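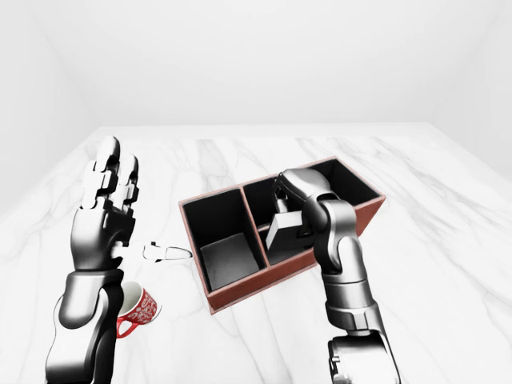 Will a Robot Ever Tidy My Desk?

Machines can already build cars and beat us at board games. Putting a small block in its proper place is taking a little longer, and the people working on it have grown very fond of the problem.

My mother kept a drawer in her kitchen that she called "the sorting," where rubber bands and dead pens and the little keys to long-gone suitcases went to wait for somebody with a free afternoon. I have inherited the drawer, and I'm afraid I've inherited the afternoon too, because it still hasn't come. So when I heard that a small company called Derier was teaching a pair of robot arms to tidy up, I invited myself over before I had even finished my coffee. 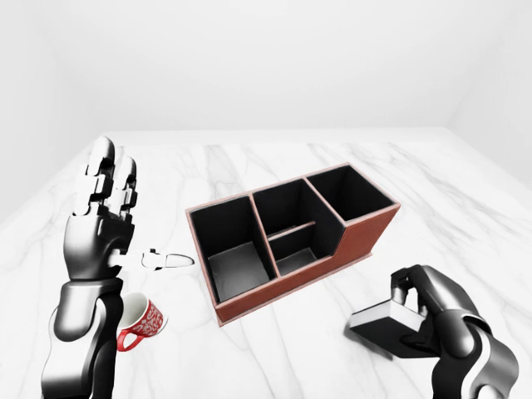
Words by Anneliese Heitmann
From the April issue

Derier has the upper floor of an old shoe warehouse in Pilkington, and the first thing I learned there is that a good deal of robot housework happens on a screen. The tabletop is marble, or a very nice drawing of marble, with soft gray veins. The room around it has plain white walls and not a light switch to be seen (I looked). Two arms in dark gray and silver come up from the near side of the table, each with a hand a good bit like yours or mine, and between them sits a brown box divided into compartments, the sort of thing you might buy in a fit of resolve the first week of school.

The job is to get hold of a block and deal with it. I watched with my chin practically on the desk of Rawan Mahasneh, who runs the practice program, a piece of software the company calls Cukidix. In one moment she stopped for me, the right hand was down inside a compartment with its fingers over the top of a white block. In another it had a block just above the table, off to the lower right of the box. The left hand, meanwhile, stood there with its fingers up, like a polite child waiting to be called on.

"You're looking at the mug," Rawan said, and I was. It's a cheerful red and white thing with swirls all over it, and it was lying on its side behind the left arm. Every instinct I have wanted to reach into the screen and stand it up. The robot has no such instinct. It has a task, the task concerns the block, and as far as the task is concerned a mug on its side is a perfectly fine mug.

I've thought about this a great deal since. When you or I tidy a desk we are doing dozens of jobs at once and hardly noticing any of them. We pick up the stapler and wipe the ring it left, and we find the birthday card we meant to mail and feel bad about it, and somewhere in there the mug gets carried to the sink. A machine has to be given every one of those jobs, and each one has to be learned, and (this was news to me) learned again if the box gets turned or the block gets swapped for something squashy.

Rawan's program can run the same chore 1000 times before lunch. It moves the box a little, changes the light, tries the hand from another side. On a real table somebody has to set everything back up between tries, and for her first two years in this line of work that somebody was her. She doesn't miss it!

Downstairs is where the real arms live. Derier's machine is called Vesau, and Larysa Nazarenko looks after it with the sort of firm affection I associate with people who keep horses. She let me hand it a bar of soap, still in its paper. It took the soap gently, carried it over a tray, and then held on, and held on some more, until Larysa tapped a key and it let go. "Fingers are easy to close," she told me. "Letting go at the right time, that's a whole education."

She was frank about how much of the practice on the screen carries over. Some things come across beautifully, such as how to bring the hand in past the wall of a box without knocking it. Others don't. Paper crinkles and soap slides, and a real mug handle will catch a fingertip in ways that the software has only a rough idea of.

I put the big question to Keisha Quintanilla, who packs gift sets for a candle maker across town and came in one Sunday to try Vesau on her own work. She fills roughly 400 boxes on a busy shift, and most of them have dividers. In 8 tries, Vesau seated the candle properly on five. Keisha was kinder about this than I expected. She said she'd had summer help that did worse, and that she'd gladly give up the plain square boxes tomorrow, since those are what make her wrists ache. The tissue paper and the ribbon she plans to keep for herself for a good long while.

Larysa thinks the square boxes may come first, then trays, then maybe dishes if they're sturdy. She wouldn't put a year on any of it, though I asked her three different ways. As for my mother's drawer, I described it to her in some detail, the suitcase keys and everything, and she was quiet for a bit and then asked whether I could bring it in.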